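Section 7. Working Rules for the Glassware Bench

Applies to the Fesura bench cell, all arm and tool configurations
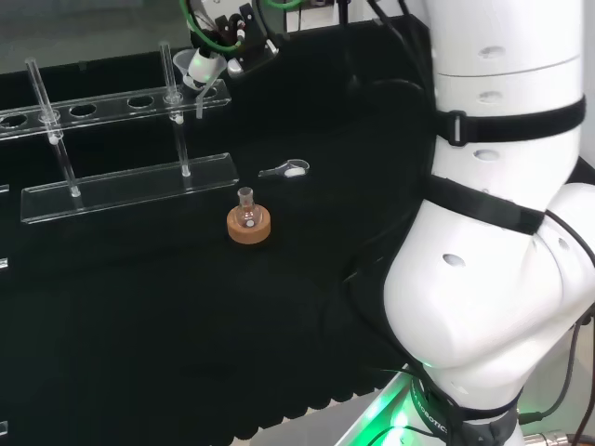
Read this section before you power the arm with glass on the bench. It covers layout, checks before a run, and what to do when something breaks. Arm mounting and network set-up are in Section 4.

7.1 Before you start

1. Press the stop button, then release it. The arm must not move on release. If it does, shut off the main switch and call Lockwood service.
2. Check that the bench cloth lies flat under the working area. Smooth out folds near the rack and the flask stand. A fold can tip a round-bottom flask even when the cork ring looks level.
3. Pull gently on each strap along the arm. Straps must be buckled, with no loose tail that can reach the glass.
4. Look at the cables above the tool. They need enough slack for full wrist travel, but no loop may hang lower than the tool tip.
5. Confirm the speed limit on the pendant. For any job with glass it is 200 mm per second. For moves over an open funnel or flask, use the slow profile.

NOTE: The light at the arm base shows that the controller has power. It does not tell you that the area is safe to enter. Read the pendant.

7.2 Placing glassware

1. Put the arm in the park position and select HOLD.
2. Set the rack down first. Press on both ends of the base plate. If it rocks, move it or flatten the cloth.
3. Place rods and tubes by hand, one at a time. The lower end of each must meet the base plate. A rod that leans a little is acceptable if the program was taught with it that way. Otherwise straighten it.
4. Seat round-bottom flasks in a cork ring only. Do not use tape or putty.
5. Rest funnels with the stem pointing down and clear of the rods.
6. Lay spatulas and other small tools flat, outside the taught path.

CAUTION: Never reach between the tool and the rack while the arm is enabled, even at slow speed. Clear acrylic is hard to see against glass, and people misjudge the gap.

7.3 First run with a new layout

1. Run the program once with the tool raised. Keep one hand on the stop button.
2. Watch the elbow as well as the tool. Most broken glass in the Irkeritz lab came from the elbow -- the operator was looking at the tip.
3. Lower the tool to working height and step through each point.
4. Save the layout under a new number. Do not overwrite an old one. Layout 236 was overwritten twice last year and had to be taught again from paper notes.

Two people must be present for a first run. One holds the stop, the other reads out the steps.

7.4 Broken or dropped items

1. Stop the arm. Do not park it, as the move may drag fragments across the cloth.
2. Switch off at the main switch and hang the tag.
3. Pick up pieces with tweezers and put them in the glass bin. Clear plastic chips go in the same bin.
4. Shake the cloth out over the bin, or replace it.
5. Enter the event in the Gendis log under code 882, with the layout number and the step where the program stopped.

7.5 Who can change these rules

Ettore Morelli keeps the master copy. Requests for a higher speed limit go to Annunziata Rizzi in writing, with the layout number attached. Printed copies dated before Tue 30 January still show the old strap check and should be thrown out.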